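The lounge on the upper floor of the Sedgwick building reopened to residents in November, and this entry sets down how the seating is now arranged. The inventory number for the area remains 901. The budget approved for soft furnishings was $300, and the cushion order placed with Tismont came in below it.

Cushions are to be returned to the backrests at the close of each evening. Blankets are to be folded and left on the seat. Food is permitted at the side tables only. 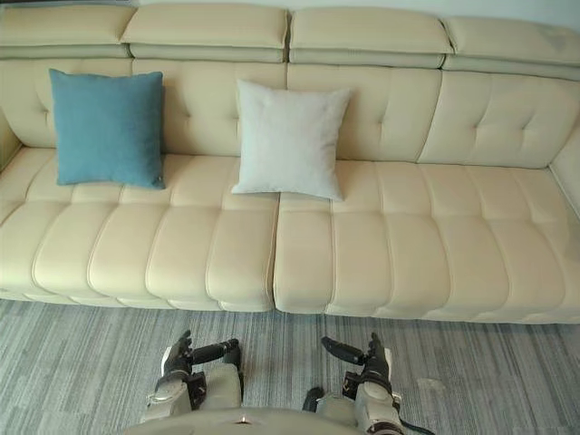
Cream upholstery, as in all three views, shows marks readily and should be wiped with a dry cloth. 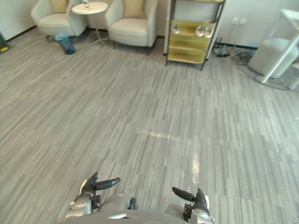
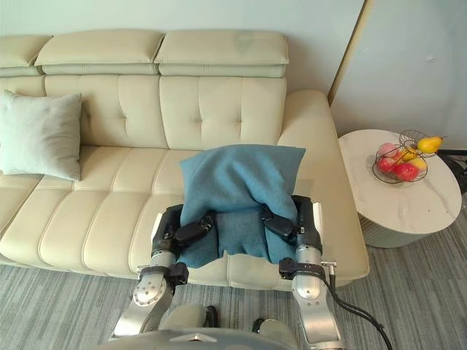
Nuwan Cassim wrote to ask whether the blankets might be kept in a chest by the door, as they were at Dumorden, and added that leather ought to be conditioned twice a year or it will crack along the seams. The first suggestion will be considered in the spring. Conditioner has been ordered from Fivthorpe.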